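# Recording sidewalk episodes for the walking policy

Before you start, please read the whole page one time. Most of the bad episodes we had in December came from skipping step 2.

You need the Trustov simulator with the city map loaded, a gamepad, and a folder with free space for 96 episodes. Our first working policy was trained on 470 episodes. With 285 it still walked into people who came from the front.

## 1. Choose a start point

Load the map and put the agent on a straight sidewalk. A good start has a clear curb line on one side and a building line on the other, so the policy learns to keep between them. There should also be at least one fixed object and at least one pedestrian ahead. Set the sun to a fixed position for the whole batch.

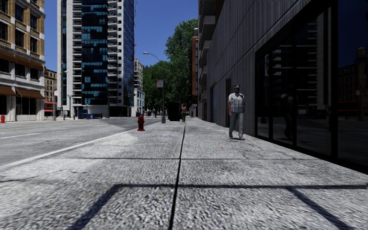 *Start point with a hydrant at the curb and a pedestrian coming along the building line.*

Glass storefronts are allowed. Radomir Zupan wanted to remove them at first, but real streets have reflections too, and the policy must see them.

## 2. Check the recorder

Open the Illmont panel and confirm that three streams are green: camera, gamepad and agent pose. If the pose stream is yellow, restart the recorder and not the simulator. When you restart the simulator, the pedestrians get new routes and your batch is mixed.

## 3. Drive the episode

Press record, wait until the counter shows 5, and then push the stick forward. Keep the speed even. When a person comes toward you, begin to turn early and make the curve wide. Do not stop in front of the person, unless there is really no space to pass. 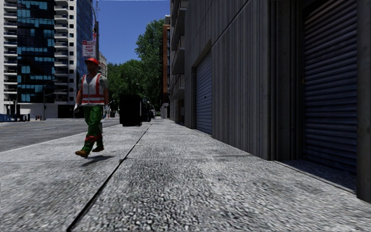
After you pass, return slowly to your line. A sharp return is the most common mistake of new operators, and the policy copies it very faithfully. End the episode when it reaches 760 frames, or earlier if you touch something.

Do not delete episodes with contact. Rename them with `contact_` at the beginning. Thilini Nanayakkara uses them for the collision classifier.

## 4. Label

For every episode write one line in `labels.csv`:

```
episode, side_passed, contact, operator
014, left, no, dh
```

Side passed means the side where **you** went, seen from your direction of walking. If you met several people, write the side for the nearest one only.

## 5. Upload

Run `push_batch` from the folder. It refuses a batch if a label is missing, and prints the episode number. Uploads started after 6 p.m. are processed the next morning. On Tuesday the server is closed for backup until noon.

Questions about the recorder go to Dragica Hoxha.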